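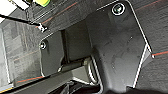

Mererid Gough doubts that another architect is what the lake house needs, and she may be right. Three have drawn it already. Starkus is hiring one anyway.

Project architect, Noretitz

The site is a steep wooded lot above the water. The clients want a small year-round home beside the old boat shed, which stays. Earlier schemes called themselves "at one with the landscape" and took out most of the trees. We'd like to see fewer adjectives and a section drawing that works.

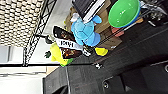

What you'd do

Redraw the plan at 2,000 square feet, no more. Walk the slope with Reece Rudd, who doesn't trust the survey.
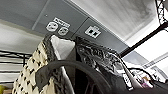
You'd also deal with the county on the setback, a slow job that comes with no glory. The contract runs 9 months and might be extended, though we won't promise it.

How to apply

Send 2 built projects, with one thing that went wrong in each. Skip the renderings.

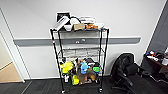
Cover letters are optional and we mostly skim them. Write to Sioned Rosser at the Starkus office before the end of April.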